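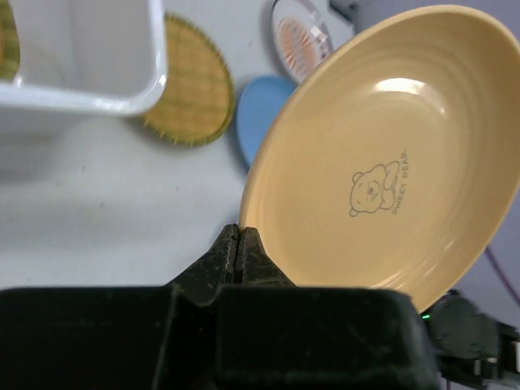
Figure 4-1. Yellow plate gripped at the rim, view from the wrist camera.

4. Visitor Demonstration: Tableware Handling

4.1 Purpose

This section covers set-up and running of the tableware demonstration on the Plelter two-arm cell during open days and booked visits. It assumes that the cell has been commissioned as described in Section 2 and that the operator has completed the Haslam induction. For teaching new grasp points, see Section 6.

4.2 Staffing

Each demonstration requires 2 people: an operator at the control station and a host at the visitor line. The operator does not answer questions while the arms are enabled. The host does not enter the cell at any time.

4.3 Preparing the table

1. Press the stop button and confirm that both arms show the disabled state in Plaludex.
2. Wipe the tabletop with a dry cloth. Do not use spray cleaner near the wrist cameras.
3. Set out plates and coasters within reach of the arms. Place them face up. Small overlaps between items are acceptable.
4. Check each plate for chips at the rim. Remove any chipped plate from the set.
5. Check the finger faces for grease. Light scuffing is normal wear. Replace the fingers if an edge is rounded or if the tips no longer meet when closed.
6. Route loose cables away from the path of both arms.

Note: Glossy plates produce glare spots under overhead lighting. If a spot falls on the grasp point in the camera view, turn the plate or move it a short distance before starting.

4.4 Starting the demonstration

1. Ask the host to confirm that all visitors are behind the line.
2. In Plaludex, open the program Visit 21 and select Slow. Do not select Normal during a visit.
3. Enable the left arm, then the right arm. Wait for the ready tone after each.
4. Open both grippers from the control station and watch for even travel of the fingers.
5. Check the view from each wrist camera. The fingers must be visible at the lower edge and the tabletop must be in focus. 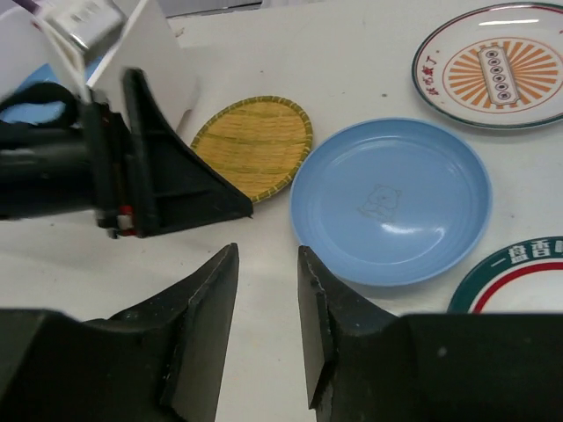 6. With both arms over the table, confirm that neither gripper is inside the other's approach zone. Plaludex marks an overlap in amber. If an overlap is shown, jog the arm farther from the target back to its home position before continuing.
7. Select the target plate and press Preview. The planned path is drawn over the camera view.
8. Press Run. Keep one hand on the stop button until the arm has returned home.

CAUTION: The second arm holds its position while the first is moving, but it remains powered. Do not reach over the table to straighten a plate. Disable both arms first.

4.5 Settings for visits

Pause before grasp: 500 ms
Speed limit: 67 percent of the Slow profile
Retries per target: 2

The pause gives the host time to point out the approach. It may be lengthened. The speed limit may not be raised without written approval from Kieran Clegg.

4.6 If a grasp fails

1. Let the arm complete its retries. It stops by itself after the last one.
2. If the plate is still held, support it from below only after the arms are disabled, then use Manual Release.
3. If the plate has moved — usually toward the far side of the table — reset it and press Preview again.
4. Record the failure in the visit log with the target name and the time.

Note: A coaster lies lower than a plate rim and needs its own grasp height. Do not run a plate target on a coaster.

4.7 Closing down

Send both arms home, close the grippers and disable the arms in the reverse order of Step 3 in 4.4. Export the visit log before closing Plaludex; unsaved entries are lost on exit. Send the log to Declan Wainwright with the name of the visiting group in the subject line.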